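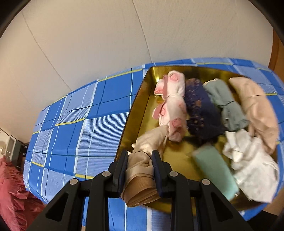
Rolled cloths in the gold tray, on the blue plaid.

June, 9:40 pm
By Steinarsdóttir
To: the Pandwood mending list
Re: old dish towels, worth saving?

> I've been handed my aunt's whole linen cupboard and I'm a bit
> overwhelmed. Lots of plain cotton and linen towels, some with
> holes, some with yellow fold lines. Is it silly to mend a dish
> towel? And how do you all store yours? Mine are in flat stacks
> and I only ever use the top two.

Not silly at all! Dish towels are my favorite thing to mend, and I'd start anyone on them before socks. They're flat, they're square, and if your darn comes out lumpy it still dries a plate.

For the holes, look at the cloth around them first. Hold the towel up to a window. If you can see daylight through a wide patch, a darn will just pull away from the thin part, so go well past the hole until you reach cloth that feels firm. I use plain cotton thread a little finer than the weave and leave tiny loops at each turn for shrinkage. Old linen is lovely for this – the threads are easy to follow and the needle almost finds its own way.

The really far-gone ones I cut down. Two bad towels make one good one if you join them with a flat seam, and the scraps go into the patch bag. I've been working through a 600 yard cone of Ferach cotton since we moved and it still looks full.

Yellow fold lines: soak overnight in warm water with a spoonful of washing soda, rinse, then dry on the grass in full sun. Do it again if you need to. I had one from the Wullness church sale that took 6 rounds and came up beautifully, apart from one stubborn corner. Go easier on anything with colored stitching, and test a bit of the thread first.

As for storing, I gave up on stacks years ago and roll everything now. You can see each one, the fold lines don't come back in the same place, and you stop wearing out the same two towels (I was just as bad!). Fold in thirds the long way, then roll from the hemmed end, not too tight. Linen you won't use for a while should be put away unstarched.

Do tell us what else is in that cupboard. If there are any huck towels with the woven borders, I'd love to hear about the patterns – I'm trying to chart one and keep losing my place at the corner.

Steinarsdóttir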